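Prandton wrist-cam grasps, README

Hi, and thanks for grabbing this. It's a smallish pile of recordings from comparing two sets of gripper fingers on the same arm, with the same little camera bolted on at the wrist. I wrote most of this file in one sitting on Feb 21, 2018 and have been poking at it ever since, so if something reads like two people wrote it, that was me before and after coffee.

What's in it

There are 351 grasp attempts. 232 are with the Skorby fingers (the hard ones with the textured pad) and the rest are with the Shearer fingers, which are softer and a fair bit wider. I know that's lopsided. A Shearer pad started peeling partway through and I didn't want half the runs on a glued-up finger, so I stopped there. Each attempt has its own folder with the wrist video, the joint log, the gripper width log and a one-line text note typed by me (spelling not guaranteed!).

Objects are all household stuff: drink cans, bottles, a couple of mugs, a rolled-up tea towel, a tape dispenser. I went heavy on the cans. They're shiny, they roll, and you find out pretty quickly whether your finger geometry is any good or whether you've been fooling yourself with foam blocks.

The camera

Fixed exposure, 30 frames a second, mounted low enough that the fingers are always in view. I tried a higher bracket first and hated it, because you could see the whole bench beautifully and learn nothing at all about the contact. The low mount means you get a big lump of black gripper along the bottom of every picture and plenty of blur up close. I can live with that. Glare is the bigger headache. Cans on their side with a bright window behind them will blow out on the rim and throw sparkles all over the metal, and the printing on the label is often unreadable. If you're training anything that leans on reading labels, you'll want to filter.

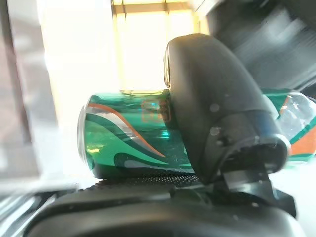
One early user wrote back that the glare was the most useful part for them, and asked me please not to clean it up in the next release, as their slip detector had only ever seen nice matte objects and fell over the moment it met a real can. Fair enough! The raw files are staying as they are. If I ever do a tidied version it'll be a separate download.

Controller settings

Everything went through the Zurness controller on its stock position mode, with the closing force capped. I did 91 of the Skorby runs with force mode switched on to see if it dented fewer cans. My feeling is yes, a bit, but it also took longer to settle and twice it just sat there humming until I hit stop. Those two are marked "hum" in the notes. The mode is in the header of each width log, so you can split on that.

Known problems

The clock on the gripper log drifts against the video. I've put an offset in each folder, worked out by eye from when the fingers first move, so don't trust it for anything finer than a frame or two.

Colour is a touch off in the darker runs. I never did get the white balance to behave.

Licence is in the licence file. Use it for whatever you like, just tell people where it came from. The remaining Shearer runs should go up in March, once I've got fresh pads on.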